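Visit Report: Teleoperation and Hand-Guided Teaching at the Hovavham Site

Prepared for the members' bulletin by the Automation Study Group

The Study Group visited the Hovavham site of Prosutell on Thu 29 July. The visit had been planned since January, when members asked to see how robots are taught handling tasks by demonstration. Our host for the day was Carter Charbonneau, who leads the demonstration program at the site. Two members of his staff joined us for the afternoon session.

Prosutell prepares small parts for assembly firms in the region. Most of its customers send mixed goods in short runs, and the parts change too often for a fixed program to pay for itself. The company therefore began to record tasks performed by people through the robot, and to train its control software on those recordings. The work is carried out under a project named Matos.

The morning opened with a safety briefing and a short talk on the two methods in use. In the first, called hand guiding, the operator takes hold of the arm and moves it through the task while the joints offer little resistance. In the second, the operator sits at a station and moves a pair of handles, and the arms follow. Hand guiding is used at Hovavham for single positions and simple approaches. Remote control is used for anything that requires two arms at once – sorting, passing a part from one hand to the other, or holding a container steady during filling.

Mr. Charbonneau explained that a task is not accepted for training until 300 usable demonstrations have been stored. For tasks with small parts the figure is raised to 500. A demonstration is marked unusable if the operator pauses for too long, corrects a grip more than once, or moves an arm outside its agreed area. Rejected recordings are kept in a separate store and reviewed each month with the operators.

The group then moved to the work area, where the subject of the day was the handling of small items at a compartment tray. Each arm carries a two-fingered hand, and a small camera at the wrist supplies the operator with a close view past the fingers. Members were able to follow this view on a monitor beside the station.
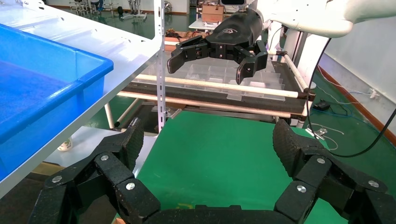 View from the wrist camera, with the second arm's open hand over the clear compartment tray.

Several members remarked on how much of the wrist view is taken up by the gripper. Our host replied that operators learn to use this, and judge the approach by the gap between the fingertips. The rough black pads at the tips were also discussed. Staff reported that an earlier, smoother pad had given more dropped parts, and that pads are now inspected at the start of every shift.

Members were invited to try the station. Six took part, each under the supervision of a trained operator and at reduced speed. The general finding was that lowering a hand toward a single cell of the tray is harder than it looks from the visitors' side of the barrier. Depth was the main difficulty. One member who drives a crane by profession adapted quickly, and was asked a number of questions about it over lunch.

In the afternoon we were shown how recordings are checked. The software used for this, Buvico, plays the camera views side by side with the position of every joint, and the reviewer marks the start and end of each grasp. Reviewing takes longer than recording, and the company regards it as the part of the process most in need of improvement. No figures were offered on how well the trained arms perform without an operator, as the trials are still in progress.

In the closing discussion, members asked about operator fatigue and about the effect of different working styles on the results. Sessions at the station are limited to two hours, with a change of operator after each. On the second point, Mr. Charbonneau said that the company had at first tried to make all operators work alike – the same path, the same grip – and had since relaxed this rule. Operators now agree on the starting position and the end result, and are free to choose their own path between them.

The Study Group thanks Prosutell and its staff for their time. Members who wish to receive the slides from the morning talk may request them from the group secretary.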